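4. The open day demonstration

4.1 Setting and preparation

The open day took place in September in the ground floor hall at Vetstead, where our group has its laboratory. The organisers had asked every group to prepare a demonstration that a visitor could understand without help from a poster. We had a booth with one large screen, a table with a keyboard, and a bench for people who wanted to stay longer. The physical arm was not moved to the hall, because its fixing to the laboratory floor cannot be undone in one morning. We decided to show the simulated kitchen, which we call Sterkard, and to let the visitors choose what happens in it.

Sterkard is the same environment which we used for the experiments in Section 3. We did not prepare an easier version for the public. The only change was in the operator panel, where the names of the tasks were rewritten in everyday words. In our internal list one task has the name "place, container, open". On the day it was written as "put the can in the drawer". This was suggested by Haris Nikolovski, who was responsible for the booth and who has experience with school visits from his former position. He also asked that the list should be short, and we agreed on 5 tasks.

The control software for the booth was Wovden, in the version we had frozen before the summer. Wovden receives the task from the panel, selects the starting arrangement of the objects and then runs the policy without any help from the operator. The operator can stop a run but he cannot correct it. We considered for some time whether to add manual correction for the open day, as other groups in our building usually do. In the end we left it out. A visitor who sees a correction cannot easily know which part of the movement came from the policy, and we wanted to use the observations from this day in the present paper.

Visitors came in groups with a guide, and each group stayed until the guide called them to the next booth. Before the first run the operator gave a short introduction of one or two sentences. He did not explain the learning method unless somebody asked for it. After this, one visitor from the group was invited to choose a task.

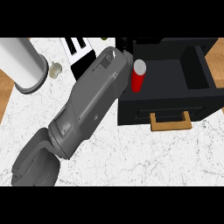
The order in which tasks were chosen was not balanced, and we did not try to balance it. Visitors had a strong preference for tasks with the drawer, and several of them told us that the drawer reminded them of their own kitchen. A second reason may be the contrast of colours on a large screen in a bright hall. The red can with its pale lid is easy to find from the back row when it stands upright on the black cabinet, and also people who knew nothing about the system could point to it and ask what would be done with it. The smaller objects on the counter received less attention. In later demonstrations we would give such objects a stronger colour, or place them nearer to the middle of the counter.

4.2 What was recorded

For each run we stored the chosen task, the starting arrangement, the full trajectory of the arm and the result as judged by the software. The software judgement is the same as in Section 3. For a task with the can and the drawer, it checks whether the can is inside the volume of the drawer at the end of the permitted time. No names and no recordings of visitors were stored. One member of our group sat at the side of the bench and wrote down the questions by hand, in the words of the visitor as far as this was possible.

In total 40 runs were completed. Runs which were interrupted when the guide called the group away are not included in this number. We also do not include the runs made before the doors were opened, when we were adjusting the brightness of the screen.

During each run the screen showed a single view from above the counter. The view was wide and low, with black bands over and under it, as our renderer was set for a different screen format. We had planned to correct this in the morning but there was no time. It had a consequence that we did not expect. A part of the toaster and of the objects near it was outside the visible strip, and two visitors asked if the robot could see more than they could. The question is a reasonable one, and the answer is yes. The policy receives a second view which was not shown in the hall.

4.3 Observations on unsuccessful runs

We expected that visitors would lose interest when a run was not successful. In our notes we find the opposite. After a successful run the typical reaction was a short applause, and then the group asked for the next task. After an unsuccessful run they stayed with the same task and began to discuss it between themselves. Most of the longer conversations written down on that day belong to runs of the second kind.

Figure 2 shows a situation which is difficult for the policy and which gave a good opportunity for such conversations. The drawer is open and empty, and the can is lying on its side on the marble, a short distance from the fingers. For a human this is an easy state, as the drawer is already available and only the can must be lifted. For the policy it is less easy. In the training data the can was upright in the great majority of the demonstrations, and a grasp from the side of a standing cylinder is not suitable for a lying one. The hand must come from a different direction and the wrist must turn before the fingers are lowered.
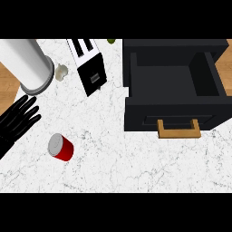

Figure 2. Sterkard kitchen with the drawer open and the can on its side near the open hand.

It was useful to stop at a state like this and to ask the visitors what the robot should do next. Children often answered with a movement of their own hand, which they turned at the wrist in the correct way. Adults answered more often with an instruction in words, for example "pick it up from the top" or "push it to the wall first". The second of these was interesting for us. It would bring the can against the cabinet and use the cabinet as a support, and this is close to a strategy we had discussed but not implemented. We do not claim that the visitor had a strategy of this type in mind.

Some visitors asked why the robot did not simply begin again. We explained that Wovden has no function for placing objects back in their starting position during a run, and that a robot in a real kitchen would not have it either. This explanation was accepted by all groups, but we noticed that it worked better when it was given before the run and not after it. From the middle of the day the operator included it in his introduction.

4.4 Questions from visitors

The handwritten notes were typed and sorted by two of the authors working separately. Where they disagreed, the question was discussed until one category was chosen. The notes are not complete. When several people spoke at the same time, only the question that the operator answered was written down.

The largest category concerns the relation between the simulation and a physical robot. Visitors wanted to know if the real arm moves at the same speed, if it would break a plate, and if the can in the computer has a weight. The last question was asked in different forms by many people. We answered that each object has a mass and a friction value, and that these values are changed a little from one run to the next so that the policy does not depend on one exact number.

The second category is about intention. Typical examples are "does it know that it is a drawer?" and "what is it looking for now?". We found such questions hard to answer in a short time. The operator normally said that the policy has no word for the drawer and that it has learned which movements are useful when the pictures look like this. Haris Nikolovski noted later that the answer was correct but did not satisfy anybody, and he proposed to show the predicted path of the hand as a thin line on the screen. We have since added this to the operator panel, although it was not available on the day.

A small category is about the kitchen itself. Visitors asked who designed it, why the counter is marble, and why there is so much free space at the front. The free space is intended. It gives the arm a place to move through without contact, and in the first version of Sterkard, where the counter was more crowded, many runs ended before the hand came near the target. The marble was taken from the standard material library and has no meaning for the experiment.

4.5 Limitations of these observations

The visitors to an open day are not a sample of the general public. They had decided to come to a technical building, and many of them were relatives of students. The operator knew the system well and was probably too quick in some explanations. We also had only one person writing notes, and the notes became shorter towards the end of the afternoon.

The comparison between successful and unsuccessful runs in Section 4.3 must be read with care. The length of a conversation depended also on the guide, and some guides were stricter with time than others. A proper study would need fixed visiting times and the same set of tasks for each group. We are discussing an arrangement of this kind with the Gilmartin science centre, where the booth could remain in one place for a longer period and where the second view of the counter could be shown beside the first one.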